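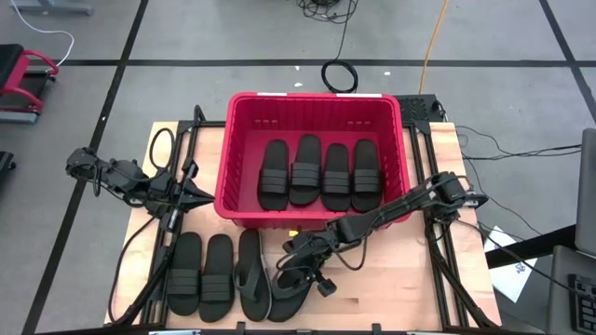

**Unit 2: Estimating demand for a food ingredient**

Reading before class: the Bemcombe case, sections on pectin supply. Notes by Danica Kos.

Market size can be estimated top-down or bottom-up. A top-down estimate starts with total spending in a category and applies a share. A bottom-up estimate starts with buyers, the volume each one uses, and the price paid.

`annual demand = buyers × volume per buyer × price`

Worked case: Beltodby sells pectin to 299 jam makers. Each buys 500 kg a year at $2 per kg.

- Volume: 299 × 500 = 149,500 kg
- Value: 149,500 × 2 = $299,000

This figure covers one supplier. It is not the market. To get from one to the other, the supplier's share is needed, and trade sources rarely agree on it.

Terms to keep apart:

- **Revenue forecast**: value at expected prices
- **Volume forecast**: tons, no price effect
- **Growth rate**: state the base year every time

A rise in revenue with flat volume is a price effect. Several of last term's papers reported it as growth in demand and lost marks.

Exercise: repeat the calculation for a supplier with 2000 buyers, same volume and price. Then cut the price by half and state which of the three terms above change.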